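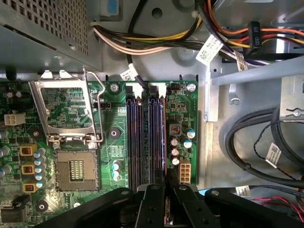

Bench day at Dalen, May 13, 2024

Memory and processor day. Old office desktops from the Clungate batch, 17 of them on the list, mostly the same model so the work gets repetitive quick. Notes are short, sorry. If you need the full parts list ask Nahom Berhe, he has the sheet.

Same routine for each one – side panel off, memory out, socket checked, then memory back in and on to the next. No drives in this round, Rosario Costa is doing those seperately in August.

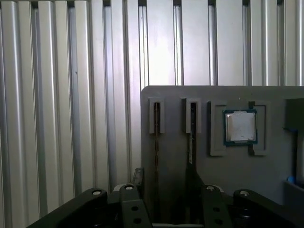 Where the memory goes while a board is being worked on. We used to lay sticks flat on a towel and they got mixed up, twice in one afternoon. Now everything thin stands on edge. The grey panel with the narrow slot holders does the job fine, two dark strips standing upright in it and a gap between so you can get hold of one without knocking the other. Ribbed metal behind throws a lot of light back, bad for reading tiny print. Zodwa Moodley wants a second panel the same size. Valter Sundqvist says he can cut one if somebody sends him the measurments. Somebody please do.

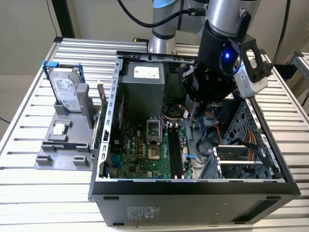

Tower number 2 on the list, the one marked Ginonley. Came in with no paperwork and a note saying "won't start", nothing else. Socket is empty and the metal frame over it is up, so now's the time to look at the pins – flashlight, low angle, no touching. Power supply stays in for this part. Slatted table is much better than the old desk, screws still roll into the grooves though. Use the dish!!

More when the rest of the batch is done. Cosmin Cozma has the key to the Drotwood storeroom if you're dropping off cases, ring him first. And label your bags, date and tower number, not just "RAM".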